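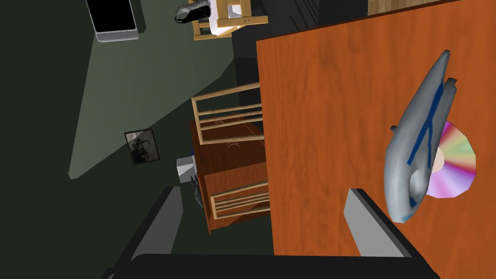

Notebook, July. Open day prep and demo, simulation bench, Kavisdale.

Ran the tabletop handling demo for visitors from Ludgate, 2 sessions, morning and afternoon. Same build for both. Room model is the furnished one with the long wood-topped table, toy airplane and disc left in the object set. Physics step unchanged from last month.

Start-up took longer than planned. The Femitari bridge dropped the joint stream on first connect and needed 3 restarts before it held. Logged against the bridge. Controller side was clean.

Visitors mostly asked about grasp width and how the fingers are closed on thin objects. The disc is the awkward case: low edge, little to get a pad under, and worse with something lying across it. Told them we have no reliable grasp for it yet. Airplane body is easier, though the contact model dislikes the curved tail and the pads tend to creep. 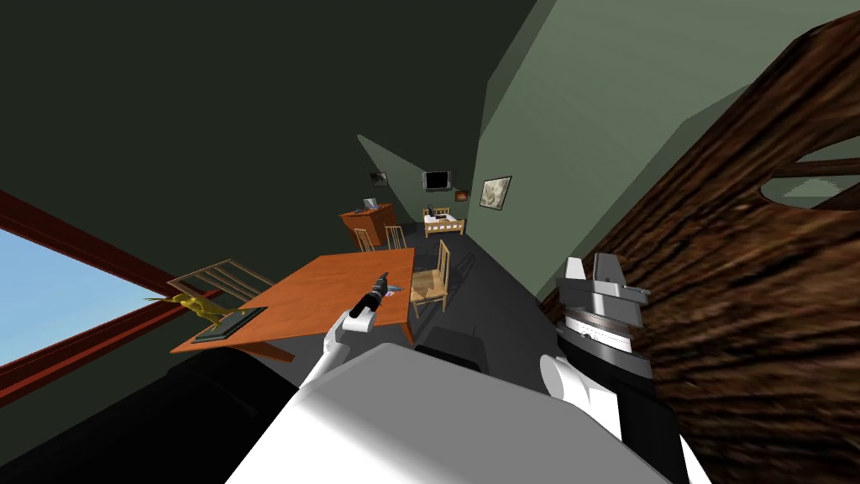 Left arm had the dark cylindrical tool for the second part, right gripper kept open and clear of the table. Holding one arm still makes the motion easier to follow for people who have not seen the setup before – suggest we keep that order next time.

Contact solver set to 200 iterations for the demo. At 50 the held tool jitters visibly at the fingertips. Frame rate at 200 was acceptable on the Bitar machine, not tested on the laptop.

Question from one visitor on whether the chairs round the table are collision objects. They are, with simplified boxes. The slatted backs are solid as far as the planner is concerned.

To do:
Fix reconnect on the bridge.
Re-run tail grasp with higher pad friction.
Send Ludgate the object list and solver settings.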